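**Wumeck two-arm cell: progress report to Ziscombe**
November 7, 2019

I had planned to open with the handover numbers. They are good, and they are further down, where they will have to wait behind the fault.

On the 349th cycle of the endurance run the left arm stopped listening. It kept moving, at normal speed, along a path we had asked for a moment earlier and had since withdrawn. The right arm, which had received the stop and obeyed it, stood still and was leaned on. The left gripper pushed against the right one until its wrist motor tripped on over-current and the arm sagged onto the tabletop. No one was inside the guard line. The damage came to one stripped wrist gear and one gripper jaw that now has opinions about where straight is.

**What we found**

The stop command goes out to both arms on the same bus. The left controller logged a gap of 410 milliseconds in which it heard nothing at all. Our watchdog was supposed to cut motor power after a silence of 12. It didn't, and the reason is embarrassing enough that I'll put it in its own paragraph.

The watchdog had been switched off in June, during the Willance demo, when it kept tripping in front of visitors. The note to switch it back on was written in a file that was then archived with great care.

The gap itself came from a connector that had worked halfway out of its socket. The cable feeding it had been tugged a little each time the elbow swung wide, and after a few hundred swings it had had enough. We can reproduce the fault by hand, which took Folke Haugen most of a Friday and one pair of tweezers.

**What has changed**

- The watchdog is on. It can no longer be disabled from the config file, only by rebuilding the firmware, a process tedious enough to count as a safety feature.
- Both arms now refuse to start unless each has heard the other's heartbeat.
- The bus connectors are the locking type. We had a bag of them the whole time.
- Torque limits at both wrists are lower for any move where the grippers come close together.

The gear and jaw were replaced from spares -- the last of the spares, see below.

**Where the work stands**

We restarted with the tip-to-tip approach, the same kind of move that went wrong, on the theory that we would rather meet it again on purpose. It runs at reduced speed for now.
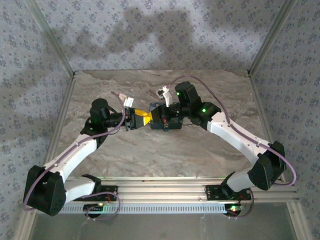 Calado has read the fault log and is less cheerful about it than I am. Their view is that a watchdog running over the same bus as the commands is asking the suspect to guard the evidence, and that they won't sign off on full speed until there is a hard-wired stop with its own line to each motor supply. They also asked why the June change had no second signature. I replied that it had no first signature either, which did not help.

They are right about the separate line, and we have started on it. The relay board is laid out and the wiring is the slow part.

The numbers, finally: before the fault we had 348 clean handovers in a row against a milestone of 4000. The count goes back to zero. I would like to restart it only once the hard-wired stop is in, so the milestone will be late.

**What we need from you**

1. Approval to move the endurance milestone into the next reporting period.
2. Release of the spares budget now, as the next stripped gear ends the project until the mail comes.
3. A yes or no on Calado's request to witness the first stop test. We'd like a yes. They will bring their own stopwatch regardless.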